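The Umine Road House

1.

Hatice Taşdemir got off the bus at Kornley with one bag and the wrong shoes. Raining. Of course raining. November, and the bus shelter had lost its roof.

She'd had the call at six in the morning. Hüsnü Karaca, her mother's cousin, eighty if he was a day, shouting down the line as if the phone were a length of hosepipe. The house was sold. Had she not got his letter? He'd sent a letter. The buyers wanted it empty by the end of the month and there were things in it, her things, her mother's things, and he was not going up that hill again with his knees.

What things, she'd said.

Things, he'd said. Come and see.

So. Two trains, a bus. A cheese sandwich at Castolel, where the line stops and everybody gets out and stands about looking for the next bit of the journey. Castolel hadn't changed. Same clock, still slow. She'd missed the first bus because of that clock, the same as she had at fifteen, and stood there furious with it.

Kornley had changed. The baker's was a place that did nails. The chapel had a skip outside. She walked up Umine Road with her head down and her feet getting wetter, and at number 32 she stopped, and the gate was the wrong colour, and she nearly kept walking.

2.

He was in the kitchen. He had his coat on and his hat on and he was making tea in her mother's brown pot.

"You're late."

"The clock at Castolel."

"Ah," he said, and that was that dealt with.

They drank it standing up. The chairs had gone already, to a man in the next village, and the table was going after dinner. He had got sixty pounds for the lot and seemed to think he'd robbed somebody. He had a list. It was on the back of an envelope in pencil and most of it was crossed out.

"Tuncer was asking for you," he said.

She put her cup down. Tuncer was the boat, not a man, though you'd never have known it from the way the family talked. Tuncer's in a mood. Tuncer wants painting. Her father had named it after a wrestler and had then spent nineteen years bailing it out.

"Tuncer sank," she said.

"Tuncer did not sink. Who told you that? Your mother told you that." He shook his head. "Tuncer is in the shed behind the chapel. Under a sheet. I've paid the rent on that shed since your father went. Every quarter. Ask me how much."

"How much?"

"I'm not telling you."

She looked out of the window for a bit. The rain was coming sideways. Thier old washing line was still up, one peg on it, and she thought about the summer she was nine, the three of them out past the point and the engine dead, her father singing so she wouldn't be scared, and her mother not speaking to him for a week after. Her mother said it had sunk. She'd said it quite calmly, over the washing up. Tuncer's gone, love, went down in the harbour. And Hatice had cried, and had a boiled egg.

Why would you say that to a child.

"She wanted it gone," said Hüsnü, who hadn't been asked. "She couldn't sell it and she couldn't look at it. So. I took it off her hands and she never mentioned it again, not once, and I never did either."

3.

Upstairs next. He wouldn't come, he stood at the bottom with one hand on the post and called up instructions.

"The back room first! The back room's the worst!"

The back room was boxes. She sat on the floor and did them fast — keep, go, go, go, keep. School reports. A tin of buttons. A recipe for plum jam in two different hands, as if they'd argued halfway down. Receipts, thousands of them, her mother had kept every receipt from 1990 onwards in bundles with elastic bands that snapped when you touched them. A Christmas card from a family called Dobbs. Who were Dobbs?

"Who were Dobbs?" she shouted.

"Who?"

"Never mind!"

Then her father's logbook, in among the receipts, which was a strange place for it. Blue cover, swollen up with damp. She knew it at once. She didn't open it. She put it in her bag, under her jumper, and took it out again and opened it.

Wind, tide, fuel. His small square writing. Page after page and nothing in it at all really, wind, tide, fuel. Then the last one, and just a number, 1527, underlined twice.

She went down for another cup of tea and to find out what he'd have her do about the beds. 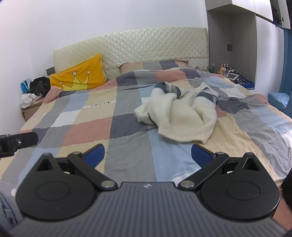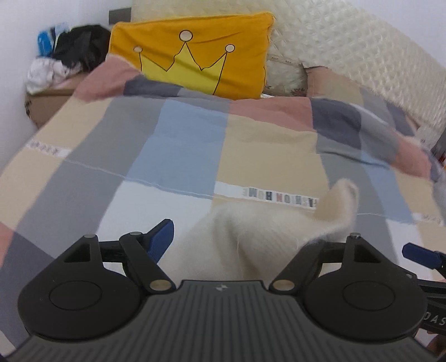 4.

"It's the padlock," said Hüsnü. He held the logbook out at the end of his arm, he'd left his glasses in the car. "On the shed. Fifteen twenty-seven. I've used it every month for years, I could have told you that."

"He wrote down the number for the shed?"

"It was his shed before it was mine."

"So he was going to put it away. Himself. Before."

He gave her the book back. He took his hat off, first time all day, and looked in it, and put it on again.

"He'd had enough of bailing," he said. "He told me that spring. He said, that's me done, I'll put her up for the winter and then we'll see."

The kitchen clock had gone to the man with the chairs so there was no knowing how long they stood there. Long enough for the tea to go cold. Then somebody knocked, and it was the van for the table, an hour early, two lads dripping on the mat, and there was all that to do. Legs off. Legs in the van. One leg back out because they'd dropped the bolts. Hüsnü told them how to do it the whole way through and they were very good about it.

5.

It was nearly dark by the time they got down to the chapel. He drove. He drove like he telephoned. Ninety on the bypass once, he told her, in 1974, and never a ticket, and she held on to the door handle the whole length of Umine Road.

The padlock was stiff. She did it, his fingers were too cold. One, five, two, seven, and a good hard pull.

Smell of tar and mice. He found the switch.

The sheet was green and there were dead leaves in all the folds. She had it in both hands and couldn't quite, for a second. Behind her he was blowing his nose, taking a long time over it.

"She's smaller than you'll remember," he said. "I'm only warning you."

"What do I do with a boat, Hüsnü? I live in a flat."

"Paint it," he said. "Go on. Pull."

She pulled.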